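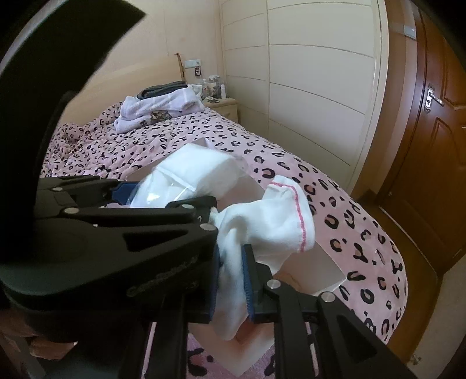

Greser today announced the results of a side-by-side trial of two finger pads for its Plosness hand-held gripper, a tool used to record household handling tasks. The trial compared the flat pad supplied with the first Plosness units against the newer blue pad, which is fitted to both jaw fingers. Socks were among the hardest items in the set. A pair held between the blue pads bunches and twists, and the lower part droops below the finger, so the operator has little control over how it hangs. The test plan treated a grip like that as valid as long as the item stayed between the pads until it was set down.

The work was carried out by Jin, an independent test shop, in furnished rooms and away from the bench. Greser asked for beds, boxes and ordinary clutter because earlier bench tests had given both pads nearly the same score. The final report was delivered on May 26, 2021.

Operators made 400 grasps in all, split evenly between the two pads. Items fell into 5 groups: small garments, folded textiles, goods in plastic wrap or bags, cartons, and bottles. Each grasp was marked as held, slipped or dropped. The operator had one attempt per grasp and could not adjust the item by hand first.

The largest difference came with bagged goods. The flat pad held almost 69 percent of them through to placement. The blue pad did better in the same group, with most of its remaining slips coming when only one layer of plastic was caught and the contents moved inside. Results for cartons and bottles were close enough that Jin reported no preference.
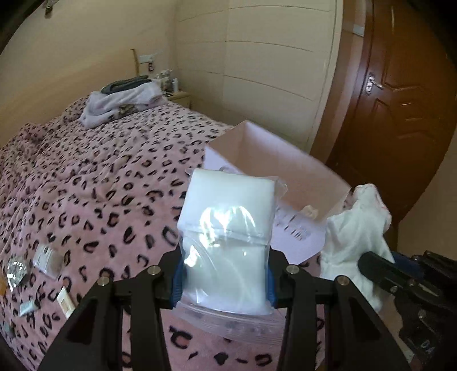

A bagged textile held by its opposite edges in the Plosness gripper, with a second gripper at lower right.

The trial also looked at 2 grippers working over the same bed. Two-handed work was slower with either pad. Operators said the main problem was keeping the second tool out of the way when both were close to a box – a matter of housing size that a change of pad will not solve. Greser is reviewing the shape of the housing separately.

Jin noted one point against the blue pad. Thin cloth sometimes stayed on it for a moment after the fingers opened, and operators had to move the tool slightly to let it go. These grasps were counted as held, but the report lists them in their own column so that customers can judge the effect on their own tasks.

"We wanted numbers from rooms that look like the ones our customers work in," the company said in a statement. "The blue pad will be standard on new units, and the flat pad will stay available for anyone who wants it."

Existing Plosness users can order the blue pads as a kit beginning in September. The pads fit current fingers without a new controller or a change in software. A comparison of wrist cameras, to be run at Greser's Erkier site, is planned next and will use the same item groups.

Home | Products | Newsroom | Support | Contact

Share 5 | Comments 2

Media contact: Greser Press Office | © 2021 Greser. All rights reserved. | Back to top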